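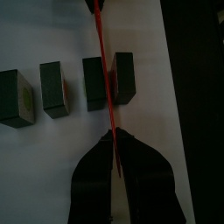
How much cabbage fits in the Dukel fermenting crock?
The middle crock holds 5 kg of shredded cabbage with its salt, and this leaves enough free room under the lid for the brine to rise during the first days.

Dukel Fermenting Crock with Water Channel

The Dukel crock is a stoneware pot for making sauerkraut, salted cucumbers, beetroot and other vegetables at home. It is made in our pottery in Sutine, where we produce only pots for kitchen and cellar. The crock is glazed inside and outside with a salt-resistant glaze without lead. The colour is dark brown, and small differences of tone between one pot and the next are normal for this kind of firing.

Around the mouth of the crock runs a channel, which you fill with water. The lid sits in this channel. Gas from the fermentation can go out through the water, but air cannot come in. You will hear a soft bubbling from time to time, mostly in the first week. Please look at the channel every few days and fill it again, especially if the room is heated, as dry air takes the water quickly.

Sizes
Small: 5 litres, for a household of one or two persons
Middle: 8 litres, our most ordered size
Large: 18 litres, for families and small kitchens

All sizes are delivered with lid, a pair of weighting stones and a printed booklet. The stones are two half circles, fired but not glazed. They should be boiled for ten minutes before the first use, and again after every batch. A wooden stamper is not included, but it can be ordered with the crock.

Please note that the large crock is heavy already when it is empty. Decide where it will stand before you fill it, and lift it always by the two handles, never by the edge of the channel.

First use

Wash the crock with hot water and a soft brush. Do not use washing powder for machines. Let it dry with the lid off. If you have received the crock in winter, leave it some hours in the room before you pour warm water inside - stoneware does not like a quick change from cold to hot.

For sauerkraut, fill the crock in layers and press each layer until juice comes. Stop when the crock is four fifths full. Lay whole cabbage leaves on top, then the stones. The brine must stand over the stones. If there is too little, boil some water with salt, let it become cold and add it. Keep the crock in the kitchen for the first days and then bring it to a cooler place. How long you wait is a matter of taste. In our house we open it after five weeks, but my neighbour waits until it is quite sour.

Cleaning and storage

The crock can be cleaned with hot water and, if smell remains, with a little vinegar. Store it with the lid turned upside down and a folded cloth between, so that air can move. The stones must be completely dry before you put them away, otherwise they can become mouldy. Light grey marks on the stones come from salt and do no harm.

Fine lines in the glaze can appear with the years. As long as the pot holds water, you may go on using it. To test this, fill it with water in the evening and put it on newspaper. In the morning the paper should be dry.

Spare parts

Lids break more often than pots. We keep lids and stones for all present sizes, and also for the older Prandell model, which has a narrower channel. If you are not sure which model you have, measure the outer width of the lid and write it to us. The model name is pressed in the bottom, but on the oldest pots it is hard to read.

Guarantee and delivery

The guarantee is 2 years on faults of material and firing. It does not cover damage from frost or from a fall. Every crock is packed in straw and double carton. Please open the parcel on the day it arrives, and if something is broken, send us a photograph together with the order number. We will send the new part without cost.

Orders for autumn should reach us before October. The kiln is full in this time and the large size can have a longer wait.

Contact for orders: Waltraud Hollmann
Contact for spare parts and older models: Mathis Brunet

See also: wooden stamper, cabbage slicer with two blades, lidded salt pot, butter dish for cold water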